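Restocking a Tape Board with a Two-Finger Gripper: Student Project Report
Rin Ikeda, Mirton
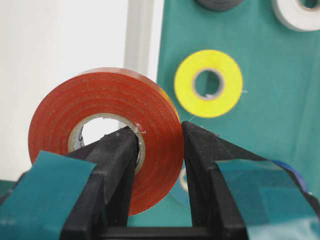 Figure 1. Wrist camera view: left finger inside the core of the red roll, right finger just outside the rim. Yellow roll on the panel behind.

1. Purpose

The project asked whether a small robot arm can do one shop-floor chore well enough to be left alone with it. The chore is putting rolls of electrical tape back on a display panel. A new store employee can do this with almost no training. It was chosen for that reason, and because a roll of tape is rigid, cheap and hard to damage.

The work follows an earlier class project, Palletside, which dealt with moving closed cartons. Cartons have flat sides and were mostly handled from above. Rolls have a hole, a curved rim and a core that can be gripped from the inside, so the Palletside grasp planner could not be reused. Only the logging code was kept.

2. Setup

The arm was run with our own control script, called Willia. The gripper has two black fingers, and the camera looks along them from the wrist. Both fingers carry teal tape on their outer sides. The tips were left uncovered.

The panel is also teal. This turned out to matter for the vision part. An early version of the segmentation step used color alone and assigned parts of the fingers to the panel. We replaced it with a fixed mask over the finger area, which solved the problem as long as the gripper opening stayed the same. When the opening changed, the mask had to be swapped for another one.

3. Grasp

Two grasps were compared. In the outside grasp, both fingers close on the rim. In the wall grasp, one finger goes into the core and the other stays outside, so that the ring is pinched between them. Figure 1 shows the position used for the wall grasp before lifting.

The wall grasp needs less finger travel and works on wide rolls. Its drawback is at the hanging end of the task. The peg has to pass through the same hole that the finger occupies, and the space left over is small. The outside grasp leaves the hole free but needs a wider opening and clearance on both sides, which a full panel does not give.

4. Results

We ran 49 trials with the wall grasp. The roll was picked up in 44 of them. Of those 44, the roll was hung without help in 11. Most of the other attempts ended with the core touching the peg off center and the roll tilting in the grasp. The script has no way of noticing a tilt after the lift, so it kept pushing until the force limit stopped it.

In eight trials, all of them counted as pickups, the finger caught on the inner edge of the core on the way in and the approach had to be repeated by the script. This cost time but did not change the outcome.

The outside grasp was dropped after short tests in March and is not included in these numbers.

5. Discussion

Picking up a roll is close to solved under our conditions. Hanging it is not. A person corrects the tilt by feel, often without looking, and our gripper has no sensing at the tips. Sutter, the classroom simulator, predicted far better hanging results than we measured – its model of the core is perfectly stiff and does not slip.

As to the wider question, we would not leave this system alone in a store. It could be useful for handing rolls to a person who does the hanging, although we did not test that and cannot say if it would save any work.

6. Next steps

Tilt detection from the wrist camera should be tried first. The hole is visible during the approach, and its outline could be tracked through the lift. A tapered peg end is the second option. It would change the display instead of the robot, and a store may not accept that.

Report submitted May 31, 2019.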